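Jan 8, 2020

Cloth collection, bench at Pledcombe. Writing this up in the same order as the work so I can match it to the log later.

## Setup

Arrived early to get the calibration done before the heating came on. The mount drifts when the room warms up and I would rather have one bad calibration than two different ones in the same batch. Ran the board through the usual poses, looked at the residuals, threw out one pose where the board was tilted too far, ran it again. Residuals fine. Saved under the new naming pattern, with the date first, because the old pattern sorts badly once the session count goes into two digits.

The Samonex controller wanted its firmware update again. Declined it. The last update changed the default rate on the joint stream and I lost most of an afternoon finding out why the timestamps no longer lined up with the images. The update can wait until the batch is closed.

Checked disk space. Enough for today, not enough for the week. Started a copy of the Drarndale folders to the big drive and left it running in the background. I know this is a bad habit. It slowed the recorder for the first few takes and I had to pause the copy anyway.

## Episodes

Target for the day was 18 accepted episodes of pick, lift, and lay flat. Finished with 13. The task definition is the same one as before the break:

- Start from a crumpled garment, dropped from a fixed height.
- One grasp, any point on the cloth.
- Lift until the lowest part clears the surface, or until the lift limit.
- Lay down with one sweep, release, retreat.

An episode is accepted if all the steps are there in that order and the streams have no gap. The result does not have to be flat. I keep having to remind myself of this. If I discard the ugly ones, the policy only ever sees garments that behave, and then it has no idea what to do with a sleeve folded under. Quality goes in a separate label, graded afterward from the last image of the take.

Rejects were four dropped frames, all during the disk copy, and one where I let go of the controller trigger halfway up and the cloth came down on its own. I kept the trigger one in a side folder. It is useless for this task but it may be useful for a failure detector, if that ever gets a start date.

The operator side needs work. My approach is getting too regular. I go in from the same side, at close to the same wrist angle, and I pick the highest fold every time. Looking through the morning takes one after another, the first second of each is nearly the same clip. A person doing this all day settles into whatever is easiest on the arm. The model will learn that as a rule. For the afternoon I wrote grasp regions on slips of paper (hem, middle, sleeve, collar) and drew one before each take. It slowed me down but the spread in approach direction is visibly better on the plot.

## Grip

Knit is harder than the woven stuff. It stretches on the lift, so the fingers travel well before the far end of the cloth moves, and the temptation is to pull faster to get it over with. Pulling faster makes it swing, and a swing ruins the lay-down. Best takes were the slow ones, with a short hold at the top.

The closing force is set by the old table from the Van Wyk project, which was made for towels. Too much for thin cotton. With too high a force the fingers close past the fabric and meet each other, and the reading looks like a missed grasp even with cloth between the pads. Dropped it by one step. The false misses went away in the log after that. I did not test the step below, so I cannot say this is the right value, only that it is better than the one in the table.

Slow closing also helps. The pads push a ridge of fabric up between them before they meet, and there is more material in the grasp at the end. A quick close tends to take only the top layer. Top layer only is fine for the lift but the garment opens up oddly and the lay-down comes out as a long strip.

Things I want to keep from the afternoon set:

1. Grasps close to a hem are under-represented. The hem is thicker and gives a different force curve, so it needs its own share of the batch. Draw weights changed for next time.

2. The light green knit against the white surface segments without any tuning. The default threshold finds the outline, including the small lower flap hanging under the pinch, where the cloth bunches between the blue-taped fingertips. I had expected to lose that part. The shadow to the right of the pinch, beneath the overhanging edge, is gray on white and is the one area I would check by hand before trusting a mask.

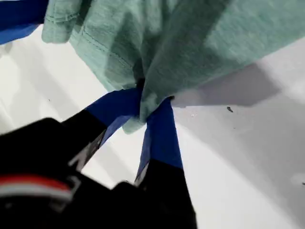 3. Label the grasp by what is between the fingers at closing, and leave out any guess at what the operator was aiming for. On the slip I drew "sleeve" and got "middle" more than once. Both values go into the record, in separate fields. The slip value is for checking coverage only and should never be fed to training.

4. Record a short static take at the end of each block with the arm parked. Costs almost no time and gives a clean background for the difference images. Forgot it today for the first block.

## Left over

The quality labels are not done. I graded the first few and stopped, because my idea of "mostly flat" was shifting as I went. Better to grade the whole set in one sitting, shuffled, with the take numbers hidden.

Five episodes still owed on this garment. After that the plan calls for something with buttons, and I need to see whether the force setting carries over or whether every garment gets its own line in the table. The schedule has the batch closed by April, with a held-out set that uses no garment from training. That held-out set has no entries yet.

Resumed the disk copy before leaving. Recorder off, controller off, arm parked, brakes on. Firmware prompt still showing when I shut the screen.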